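Irora Winter Clothing Exchange: progress report to the Pendenano Fund, 11 Dec 2024

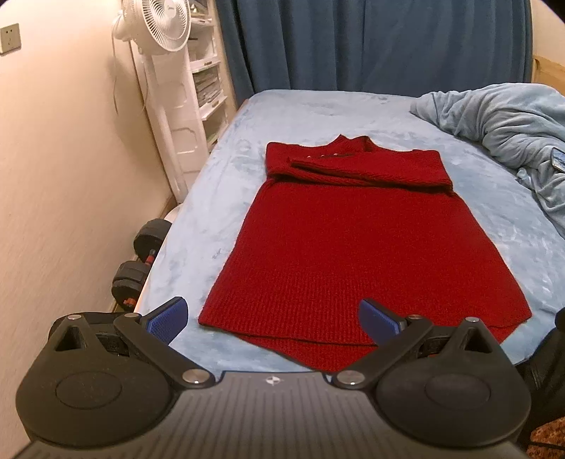
Has the grant been spent?
Most of it, and the rest is promised to the landlord, who has a good memory.

We have passed on 1284 garments since March, nearly all of them wearable. The Akgül Street shop now opens eight hours a week, up from none. Repairs are slower: 242 items mended, with 40 coats still waiting for zips that our supplier describes as "on their way" — a phrase we have come to treasure.

The Pristomon branch did not open. The roof had other plans. We ask to move that line of the budget to heating.

Yavuz Değirmenci will send the receipts separately, in date order this time.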